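The mill at Pondby closed in April, and with it went the last big buyer of coarse wool in the district. Emmett Lyons, who runs 300 ewes on the Lelberg road, now trucks his clip 200 kilometres to Jarman and pays for the fuel himself.

"Fine wool looks after itself," Lyons said. "Ours goes into carpet, and carpet's gone synthetic."

Kenji Lindgren thinks there is still a market in stuffing and soft furnishings – a small one. His workshop at Murnance has taken 25 bales so far. 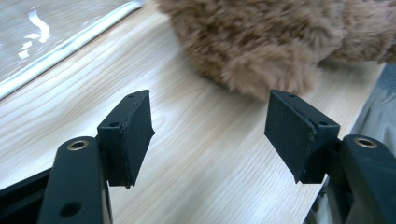
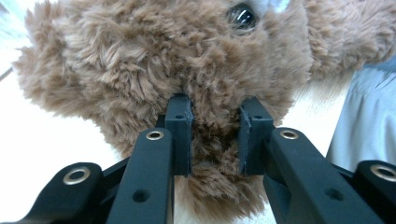
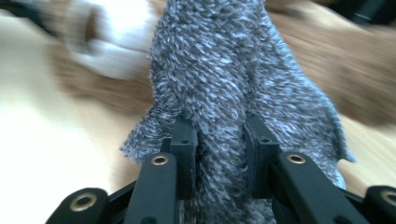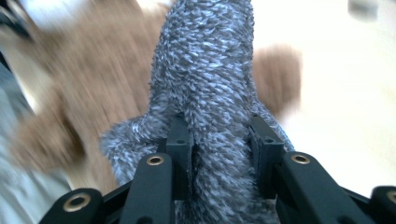
The price is the sticking point. Lindgren pays by the bale, on delivery, and the colour has to be even. Lyons sent him three bales and kept the rest in the shed. He plans to decide after shearing whether to hold on to the older ewes.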